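How to Apply for a Youth Skills Training Place

Applications for the January round of the Zenerico youth training program are open to residents aged 16 to 24. The steps cover the online form, the papers you need and what to expect once you apply. Set aside an hour if you have everything at hand.

1. Check that you qualify

You must live in the Flamow district and not be in full-time work. Part-time students may apply. If you took a funded place last year, you have to wait one full round before applying again. The current round has 392 places across all courses, and 159 of them are set aside for applicants who left school without a diploma.

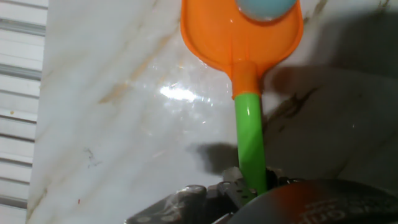
2. Gather your papers

You will need:
A photo ID or birth certificate
Proof of address from the last three months
Your most recent school record, even if it is incomplete
A bank account in your own name

Applicants under 18 also need a consent form signed by a parent or guardian. The form can be picked up at the Kekitz Street office or printed from the account page.

3. Create an account and pick a course

Register with an email address you check often, as all notices go there. Once you confirm the address, open the course list and choose a first and second choice. Most courses run for 12 weeks. Read the entry notes before you choose – the electrical and welding courses have a short math test, and the office skills course does not.

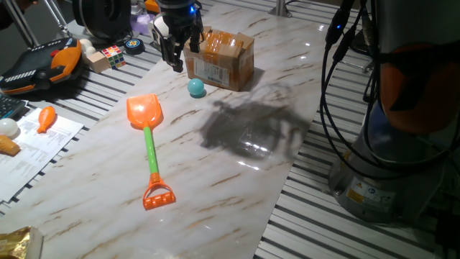

Your second choice matters more than people expect. When a course fills up, the office moves down the list without calling you, and an application with only one choice goes straight to the waiting list.

4. Write the short statement

The form asks why you want the course and what you plan to do after it. The limit is 3000 characters, including spaces. Plain answers are fine. Mention any unpaid work, such as helping in a family shop or coaching a junior team.
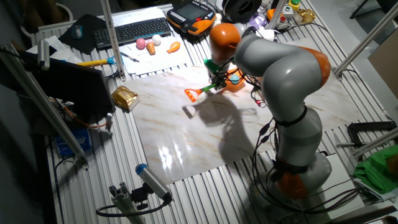

Toy rake held in the gripper of a robot arm, over a marble-patterned board.

5. Submit and save your reference number

Check the summary page, press Submit and write down the reference number. You cannot edit the form after this point. To fix a mistake, email the intake desk with your number and the correction.

6. Go to the interview

Interviews are held at the Śliwiński Center and last around 20 minutes. Bring the originals of your papers – copies are not accepted. Travel costs can be claimed at the front desk on the same day.

Questions about the form go to Cyprian Nowicki at the intake desk.

Last updated 13 January 2022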